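Budget notes for the second gripper pair, April

Myrtle Dunleavy asked me to put the hand-held gripper costs in writing before we commit, so these are the working figures. They cover consumables and spares only. The main units were quoted separately by Prillura and the price holds until the end of the quarter.

Finger pads are the largest recurring item. Provcombe sells them in packs at $47, and I have budgeted for eight packs over the year. We went through fewer than that last year, but most of the work then was on cartons and tins. Pivot hardware is cheap by comparison. I have put down $30 and expect to have change left over.

Freight is the part I got wrong last time. Sondeo quoted $371 landed, including brokerage, and Mallet came in about $200 lower but excluded duty and would not commit to a delivery window. I am inclined to pay Sondeo. A cheque sitting in someone's tray for three weeks costs us more than the difference.

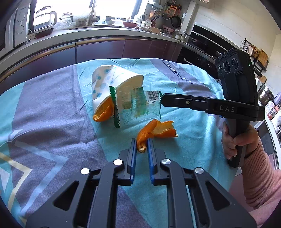 Pad wear depends on what gets picked up, and kitchen clean-up is harder to budget for than shelf work. Cartons are flat and dry and they all behave the same way. Orange peel has a bumpy skin on one side, ragged edges where it tore, and only a narrow gap between the blue pads to sit in. Clear snack wrapper is a different problem again, being thin film with serrated ends. I have therefore assumed a shorter pad life for table work and moved two of the eight packs to that line.

Still open: whether to stock a spare finger set per unit or share one across both. Sharing saves money on paper. I would like to see Prillura's lead time on replacement fingers first, and they have not answered my second email.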